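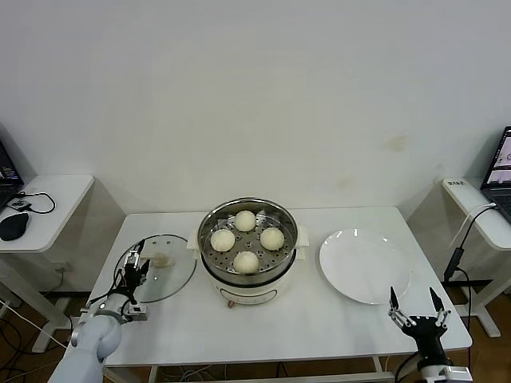 What does Bemwood teach?

Bemwood teaches the making, steaming and plating of plain wheat buns on household equipment. Courses are open to adults with no kitchen training.

# About Bemwood

Bemwood is a small cooking school in Beltness, on the ground floor of the Solís building. We run short courses on one subject, steamed bread, and we publish the working notes that go with them. We do not run a restaurant or a catering service, and we do not sell buns at the door.

The school was started by Wajid Dogar, who had taught general baking for several years and found that steaming was usually given a single afternoon at the end of the program. Students left able to shape a bun and unable to explain why the second batch had wrinkled. His first handout on the subject was two pages long. The current version is a bound booklet and is still mostly about lids.

## What we cover

The basic course is called Jesimero. The name came from the old sign over the rear entrance and has no culinary meaning. It runs for 4 sessions and uses one dough from start to finish: wheat flour, water, yeast, a little sugar and a little oil. Fillings are left out of the basic course. A filled bun can hide a dense crumb, and a plain one can't.

Students work through the same sequence in each session:

- weigh and mix
- knead to a smooth surface
- rest, divide and round
- proof on paper or on an oiled tray
- steam
- stand with the heat off
- remove the lid, then move the buns to a plate

The first half of that sequence is well described in most cookbooks, and we follow common practice. Our own material is concentrated on the second half, from proofing onward.

## Equipment

We teach on electric steamer pots of the kind sold for home kitchens, with a perforated tray and a lid. Large bamboo stacks are shown in the second session for comparison. They absorb some of the condensation that a glass or metal lid returns to the food, so timings and lid handling differ. Most of our students own an electric pot or are thinking of buying one, and the course is written for that group.

Requirements for the pot are modest. The tray should sit level and should not rock when a bun is lifted off it. The water must stay below the tray at a full boil, which in a shallow pot means filling less than instinct suggests. The control should be easy to turn without leaning over the steam. Side handles are useful when the pot is being positioned and should be left alone while it is in use unless the maker says they stay cool.

A glass lid has the advantage that the buns can be checked without lifting it. It fogs quickly, and the check is limited to overall size and spacing. A lid with vent holes sheds some pressure and drips a little less at the rim. Students who bring a solid lid are shown how to wrap it in a clean cloth, with the corners tied on top and well clear of the base.

## Loading the tray

Buns expand in the pot as well as during proofing. The usual beginner's error is to judge spacing by the size of the raw piece. We load small trays with one bun toward the back, one at each side and one at the front, which leaves the middle open for steam to rise. It looks wasteful at first. Students who want to fit a fifth piece are welcome to try it in the second session, and the two batches are then cut and compared.

Buns in the same batch should be close to each other in weight. We divide on a scale and accept a small spread. Where pieces differ noticeably, the larger ones are set aside for a separate run.

The standard steaming time for our dough is about 12 minutes at a steady boil. That figure applies to the size of bun used in the course and should not be carried over to larger ones. After the heat is turned off, the lid stays closed for a short standing period. It is then lifted slightly at the far side, held, and removed level, so that water on the underside runs to the rim and away from the buns. It goes flat on the table, well away from the table edge.

## Transfer and plating

A bun that has just come out of the pot has a soft skin and marks easily. We move buns singly. Tongs are acceptable if they are wide and the grip is light. Pinching at the top leaves a dent that does not recover, and pulling from one side can stretch a round bun into an oval.
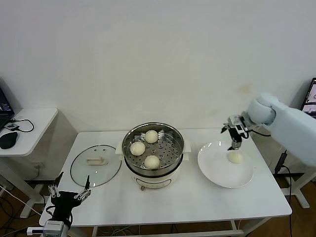

The plate should be within easy reach of the pot and should have enough room that the pieces do not touch. Touching buns stick together at the sides, and the skin tears when they are separated. A wide plate is easier than a deep one. Buns left waiting on the tray should not be covered again after the first one has been removed, unless the heat is coming back on.

We ask students to set a bun down and release it fully before moving the hand or the tool away. The instruction sounds too simple to include. It was added after a review of our session notes, where torn skins were more often recorded at release than at pickup.

The underside is inspected last. Small round marks from the tray are normal. A wet, translucent patch points to water reaching the tray or to a bun that was left standing too long in the pot.

## How we keep records

Every batch made in class is entered in a log by the person who made it. An entry gives the flour, the water, the proofing time, the steaming time, the type of lid and a short note on the result. The log for the basic course now holds 267 entries. It is kept in plain columns, and students may copy any part of it.

The log has changed our teaching in several places. The proofing section once gave a fixed time. It now gives a range and a touch test, after the entries from April showed good results at times well outside the printed value. The section on sugar was shortened. The section on restarting a pot after the water runs low was removed and rewritten as a safety note, and students are told to discard that batch.

We do not publish averages from the log. The entries come from different hands and from different pots, and the notes are more useful than the totals.

## Classes and group size

Classes are limited to 18 people. Students work in pairs, with one pot to a pair, and change roles between sessions. The person shaping the dough in one session is responsible for the tray and the lid in the next. Each pair clears its own table before the next pair's batch is cut for inspection.

Please bring an apron and a container for what you have made. Flour, yeast and trays are supplied. If you wish to work with your own pot, tell us at the time of booking so that we can check the plug and the capacity of the outlet. Long sleeves should be rolled above the elbow.

The dough contains wheat, and the room is used for flour work throughout the week. It is unsuitable for anyone who must avoid airborne flour. We do not offer a gluten-free version of the basic course, as the handling is different enough to need its own notes, and those are not yet written.

## Reaching us

The school entrance is on the courtyard side of the Solís building. The door facing the street belongs to the other tenant. Deliveries and students use the same courtyard entrance, and there is a step at the threshold.

Booking for the next Jesimero course closes on Tue 21 June. Former students can request the current booklet at no charge by giving the name they enrolled under. Corrections to the booklet are welcome and should quote the page and the section heading. Wajid Dogar answers technical questions himself, usually in the evening after the pots have been emptied and dried, and he will ask what kind of lid you are using.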